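Gellthorpe Care Label Notes

README, last touched May 2025

Gellthorpe is a plain table of laundry advice, typed up from the tags inside other people's clothes. It began when Feng-yi Chung shrank a sweater and wanted someone to blame. The tag, unhelpfully, had been right.

What you get

labels.csv – one row per garment, with fiber content, wash setting, drying advice and whatever else the tag felt like saying.
symbols.csv – our reading of the little pictures. There are 22 of them, and two of the editors still disagree about the triangle.
grumbles.txt – free text. Read it last.

Color is recorded in everyday words. "Light blue" covers a great deal of ground, and we gave up on "powder," "sky" and "ice" after Verna Esposito and Wendell Greenberg spent most of September on one pillowcase.

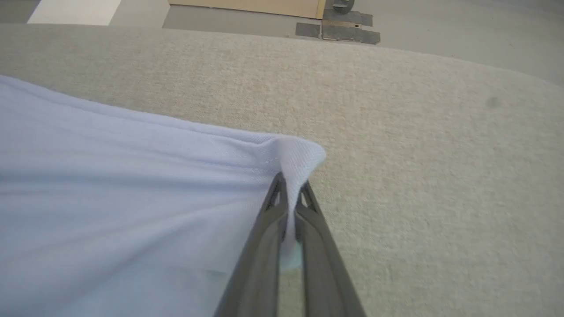
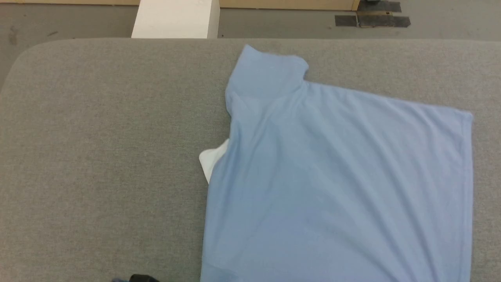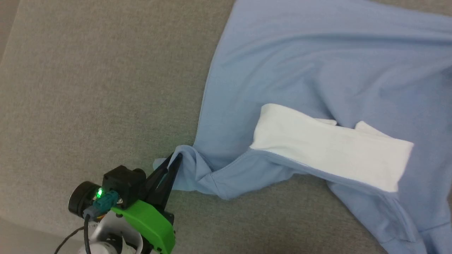 Pale knits and light blue cloth.

Fiber percentages are copied as printed, even when they add up to more than 100. Tags that had faded past reading are marked "gone." Tags cut out by itchy owners are marked "removed," which tells you something about the owner.

Known problems

About 12 rows list "dry flat" and "tumble dry" for the same item. Both were on the tag. Good luck.
Socks are missing. Socks do not have tags, and Keisha Benavides has asked that we stop discussing it.
The dryer column uses the Clurorley scale, 1 to 5, where 5 is regret.

Reuse

Do what you like with it, but credit Gellthorpe. Corrections go to Hollis Doucet, who will want a photo of the tag, both sides.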